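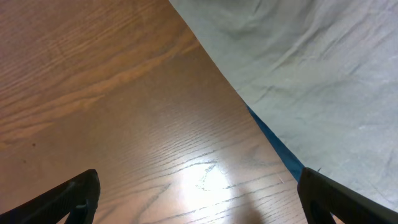

Furnasitz table protector, two-layer, grey over blue
Reviewed by Samah Ait Brahim
Score: 3 out of 5

I didn't want to like this, and I've managed to only half like it. Furnasitz sells the set as "complete protection for fine timber tables", a phrase that always makes me reach for the fine print. There wasn't much of it. You get a pale grey top cloth and a blue underlay a bit smaller all round, and you lay one over the other. I paid $89 for the pair, the middle size, delivered from the Tirnby warehouse in nine days.

The table it went on was my aunt's. It's honey brown with a grain that runs in long waves, quite wild at one end, and a glossy finish that shows every ring, scratch and crumb. I've been covering it with whatever was clean for years, so the bar was low.

The top cloth

It's matte, which I do appreciate. The table throws back glare something awful near a window and a dull cloth gives your eyes somewhere to rest. The colour on the website is called Harbour Mist and looks nearly white on my screen. Mine is greyer than that, and in the creases it goes a bit blue. I don't mind it, but if you've painted your dining room to match the web photo you'll be cross.

It wrinkles. The listing says "falls flat straight from the pack" and it doesn't. I smoothed mine out by hand, then gave up and ironed it, and by the next evening it had shallow creases across it again. A proper weighted tablecloth doesn't do this. Ghizlane Slaoui, who has the large one, says hers settled after the third wash. Mine has had five washes and I'm still waiting.

The underlay

This is the part you're really paying for, and it's the better half. It's a strong blue, it's thick enough that a dropped fork doesn't make you wince, and it has kept two mugs of tea and one upended bowl of soup off the finish. I checked underneath each time and found no marks.

What it won't do is stay put. There's no grip on the back, no ties and nothing joining it to the cloth on top, so the two layers travel at their own pace. Lean on the table to reach the salt and a wedge of blue comes poking out along one side. You can tug it back in a second or two, but I seem to be doing it every day. On a rougher table I expect it would behave. On a glossy one it skates.

I wrote to Furnasitz and got a polite reply from Bouchra Alaoui suggesting their non-slip corner dots, sold separately. I'm not sticking adhesive dots on the thing I bought this to protect.

The edges

The long edges are cut straight, and I'll give them credit for that, because I've had cloths that were visibly crooked out of the bag. The stitching I'm less sure of. I've been picking pale threads off the tabletop since the first week. They come away easily and I haven't seen a seam open up, but I wouldn't expect that at this price, and I don't love the look of fluff on dark grain when people are coming over.

Against the others

Before this I had the Lulley wipe-down cover, which cost me $61 and did stay where I put it. It also felt like eating off a raincoat, and it had an odour I never got rid of. A friend, Nouhaila Belkadi, swears by the Sutherland felt-backed one, which is joined as a single piece. I've used it at her place and it doesn't budge, though it's a beast to fold and it won't fit in her washing machine. If the Furnasitz layers had been stitched together along even one side, I'd be recommending it over both.

Should you buy it?

If your table has a satin or oiled finish and you mostly want something soft under the plates, probably yes. The underlay does its job. If your table is shiny, or you've got kids who climb on and off their chairs all through dinner, I'd hold off. And if you're the type who can't leave a crooked cloth alone, save yourself the bother.

I'm keeping mine, mainly for the blue half. I've tried the underlay beneath an old heavy cotton cloth and the pair of them shift much less, so the weight of the grey one may be the trouble. The set goes on sale each November, and at a third off I'd be less grumpy about it.

Care: cold wash, line dry, warm iron on the grey cloth only. Don't iron the underlay. The tag says so in very small print.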